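4.2 Review latency and ownership boundaries

The previous section treated each repository as a single unit. In the Brondovance organization this assumption holds only for the smaller repositories. The two largest, Aleo and Kerekes, contain directories owned by different teams, and a change that crosses an ownership boundary needs approval from each owner. We therefore split the review data by the number of owning teams and repeated the latency analysis at directory level.

The data set contains 1492 merged changes. Changes created by automated dependency updates were removed before counting, as were reverts merged by the on-call engineer without review. For each remaining change we recorded the time of the first review request, the time of the first human comment, and the time of the final approval. Latency is measured in working hours of the author's home office. Where author and reviewer work in different time zones, this choice overstates the reviewer's share of the delay, and we return to the point in Section 6.

Ownership was taken from the owner file at the merge commit. Owner files in Kerekes were reorganized in March, and 71 changes opened before the reorganization were merged after it. These were assigned to the team that gave the final approval. Excluding them does not change the ordering of the groups.

Changes with a single owning team were mostly approved by the first reviewer assigned. Changes with more than one owning team showed a different pattern: the first approval arrived at a similar speed, but the last approval was late. The delay is concentrated in the final step, where one team has approved and the other has not yet opened the change. Reviewer load explains part of this. Teams that own shared build configuration receive requests from every other team and have no queue discipline beyond the default notification order.

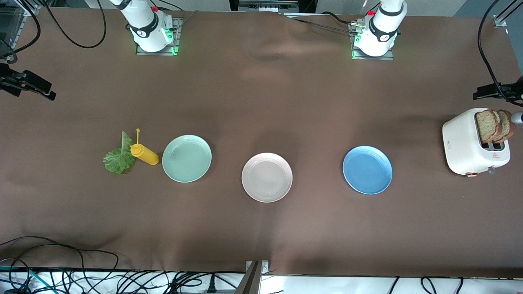
Figure 2. Tabletop workspace with two robot arms on metal base plates.

4.3 Effect of rotating reviewers

Aleo introduced a rotating reviewer role during the observation period. One engineer per team handles incoming cross-team requests for a week and is relieved of feature work for that time. Kerekes kept the earlier arrangement, in which requests go to the whole team and any member may answer. The two repositories use the same review tool, Imis, with the same approval rules.

After the change, 75 percent of cross-team requests in Aleo received a first comment within one working day. The slowest requests were affected most – those that previously stayed open until the author sent a direct message. Time to final approval fell less than time to first comment. Interview notes suggest that rotating reviewers answered quickly but deferred design questions to a colleague with longer experience in the affected directory, which added a second waiting period.

We did not find a matching shift in Kerekes. The comparison is not a controlled experiment, and Aleo teams volunteered for the rotation. Teams already concerned about review delay may have improved without it.

Comments

Jaanus Koppel: Did you separate changes where the second owner was only needed for a generated file? In our repository those are a large share of the late approvals.

mtr_dev: Using the author's office hours seems odd for 4.2. Reviewer hours would be my default.

pelle: Is the script for parsing the owner files available anywhere?

Contact | Copyright Brondovance 2026 | Back to top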